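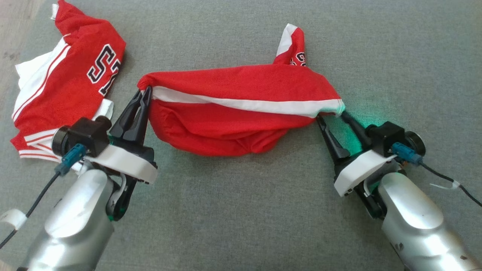
Getting Red to Behave in the Wash

I own far too much red. Sweaters, dish towels, a set of table napkins I bought at the Unby outlet because they were the last ones on the shelf, and a bathrobe that turned three white pillowcases the color of strawberry milk. So most of what I know about laundry I learned from red things, and from red things with white trim in particular, which are the worst of the lot because the color only has to travel half an inch to ruin itself.

Test before you wash

Wet a white cotton rag, find a seam on the inside, and press it there for a minute or so. If you get pink on the rag, the thing gets washed alone. If you get nothing, I still wash it with darks the first couple of times (call me a coward). Do the test again after a few months if it's something you wear a lot. My old bathrobe passed in June and then bled like crazy the first time I used hot water on it.

Cold, short, and straight out

Cold water, the shortest cycle that will get it clean, and take it out the minute the machine stops. That last part matters more than any detergent I've ever bought. Most of my pink collars came from wet clothes sitting in a heap while I was on the phone. I set the oven timer now, which confuses everybody in the kitchen but works fine.

Those color catcher sheets do help a little. I use one when I'm mixing reds and grays, and I don't trust it with whites.

If the trim already went pink

Don't dry it! Heat sets the dye and then you're stuck with it. Fill the sink with cool water and oxygen bleach — the powder kind, mixed the way the tub says — and check the care label first, because wool and silk don't get this treatment. Leave it an hour, look, leave it another hour if it's getting better. I've brought back a striped kitchen towel that way and I've also failed completely on a pair of socks, so keep your hopes modest.

For a small patch, dab with a cotton swab dipped in the same mix and keep the red part folded out of the way. Slow, but I do it in front of the TV.

Drying without the wavy hem

Knit trim stretches when it's hung wet. I lay a big towel over the spare bed, put the garment down flat, and pat it back to size with my hands. Roll it up in the towel first and kneel on the roll to get the water out, no wringing. Keep it out of the sun too, as red fades faster than anything else I own except one purple scarf.

For shirts that can hang, I've got a folding rack from Bristar that cost me 80 dollars and has outlived two of the cheap ones. Give each piece some room, and don't let a wet red sleeve rest on anything pale. Ask me about the shower curtain sometime.

Ironing

Inside out, always, with a pressing cloth over the trim. An old handkerchief is perfect. I set my iron around the middle and go up only if the wrinkles are winning. If yours gives the temperature in degrees, mine does cotton at 400 Fahrenheit and I never go near that for anything with a synthetic edge on it. Shiny marks on polyester don't come out, at least not for me.

Putting it all away

Dark drawer, fully dry, nothing white on top. I fold reds with the trim tucked inside so it stays clean, and I put tissue between layers of the good napkins. The cedar blocks I bought two winters ago had lost their smell by spring, but a light rub with sandpaper brought it right back.

One leftover question from a reader, who wanted to know if salt or vinegar in the rinse will "lock" the color. My grandmother swore by both. I tried each of them on the Unby napkins and the rinse water was just as pink as before, so the vinegar has gone back to cleaning my kettle — half vinegar, half water, boil, let it sit, rinse twice.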